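円形基板とハーネスの受け入れ作業を見直す ― Beltholm 修理部門の作業担当者に聞く

最終更新:6月

Beltholm の修理部門では、丸形の制御基板とそれに付随する配線を一組として扱っている。基板単体の点検手順は以前から文書化されていたが、配線を含めた受け入れと仕分けの手順が整ったのは昨年度である。担当者に、作業台の構成、配線の扱い、記録の取り方を聞いた。

対象となる基板は Vistby の換気装置に使われる Carkar シリーズの制御基板で、外形が円に近い。担当者によれば、四角い基板を前提とした従来の治具では保持位置が決まらず、置き方が作業者ごとに違っていたという。「角がないので、上下を取り違えます。電解コンデンサの位置で向きを覚えている人と、コネクタの位置で覚えている人がいて、記録の上で話が合わない。まず向きの呼び方を統一しました」

受け入れ作業はステンレスのトレーの上で行う。底には白い紙を敷き、一件ごとに交換する。紙の役割は二つある。外れた端子やはんだくずを見つけやすくすること、前の件の残留物を次に持ち込まないことである。静電気対策は作業台側の接地とリストストラップで行っており、紙にその機能は持たせていない。「紙を敷くと帯電対策になると思っている人がいますが、別の話です。普通紙は乾燥した季節にはむしろ注意が要ります。通電試験をする段階では紙を外し、専用のマットに移します」

基板はトレーの左、ハーネスは右に置く。編組ケーブルはハーネスと束ねず、離して寝かせる。この配置は手順書の最初の頁で指定されている。

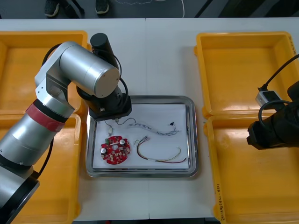
左右を固定する方式には異論もあった。Lo からは、左利きの作業者には基板が右にあるほうが扱いやすく、配置の指定は品質と関係がないのではないかという指摘が出ている。配線の先端が作業者の袖に触れる位置に来るため、端子の変形を招くおそれもあるとのことだった。

担当者はこの指摘を一部受け入れた。袖の件については、端子側をトレーの縁から離して置くという一文を追加した。左右の指定は残している。「利き手の問題は理解しています。ただ、記録写真を後から並べて比べるとき、左右が混在すると照合に時間がかかります。作業中に持ち替えるのは自由で、撮影時の配置だけ揃えてもらう。そういう書き方に改めました」

昨年度に受け入れた組は1,029件である。このうち53件で、基板に異常がないにもかかわらず、配線側の不良により再点検となった。内訳で最も多かったのは圧着端子の抜けかかりで、ハウジングに差し込まれてはいるがランスが掛かっていない状態を指す。目視では正常に見えるため、軽く引いて確かめる工程を加えた。引く力は治具で管理し、指の感覚には任せない。

「電線を持って引くのは、この確認のときだけです。コネクタを外すときに電線を引くのは禁止しています。教えるときは両方を同じ日に説明しないようにしています。混ざるので」

コネクタの抜き差しについては、担当者の説明は細かい。ヘッダは基板に対して垂直に力をかけることを前提に作られており、横にこじると、はんだ付け部に亀裂が入る。円形基板では周辺部のヘッダが縁に近く、作業者は外側へ倒すように抜きがちである。手順では、基板の裏を支えた状態で、ハウジングの両側面をつまんでまっすぐ引くことになっている。固い場合は樹脂製のヘラを使う。金属製のピンセットは使わない。

抜く順序も決めた。中央の穴に近いものから始め、外周のものを最後にする。外周の配線は取り回しの基準になるため、先に外すと元の経路が分からなくなる。複数の接続先があり、極数の同じものが混在する場合は、抜く前にハウジングへ番号を付ける。色による識別は補助にとどめる。

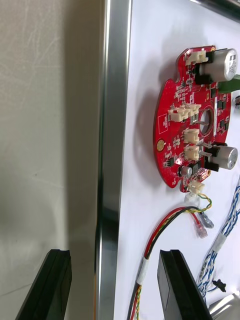
色を補助とする理由は、同じ品番の組でも製造時期によって電線の色の割り当てが変わることがあるためである。赤と黒が電源であるとは限らず、図面との照合が必要になる。「過去に、黄色を信号線と決めつけて測定した例がありました。損傷には至りませんでしたが、それ以来、色名だけの記録は差し戻しています。ピン番号と行き先を書いてもらいます」

電解コンデンサの点検は、通電前に外観から始める。頂部の膨らみ、根元の変色、リード周辺の付着物を見る。横倒しに実装された大型品は胴の下側が見えないため、鏡を差し入れて確認する。残留電圧の測定は外観点検より先に行い、値を用紙に記入するまで基板に触れない。容量の測定は必要な件に限る。交換時の選定では、容量と耐圧に加えて温度定格と寿命を見ており、現在の社内基準は定格寿命4,000時間以上である。

記録用紙は一件につき一枚で、基板とハーネスに同じ番号を振る。以前は別々に採番していたため、洗浄後に組み合わせを取り違えることがあった。棚も番号順に改め、一区画の上限を100組とした。上限に達した区画には新たに入れず、次の区画を開ける。

今後の課題を尋ねると、担当者は端子の予備品管理を挙げた。圧着済みの短い電線を在庫しておく案と、必要な都度圧着する案があり、結論は出ていない。「在庫すると早いのですが、長さの種類が増えます。都度圧着なら工具の点検頻度を上げないといけない。どちらの手間を取るかです」

手順書の次の改訂では、編組ケーブルの曲げ半径の項を加える予定である。現行版には記載がなく、作業者の判断に任されている。

お問い合わせ:Beltholm 技術資料係 | © Beltholm | ページの先頭へ戻る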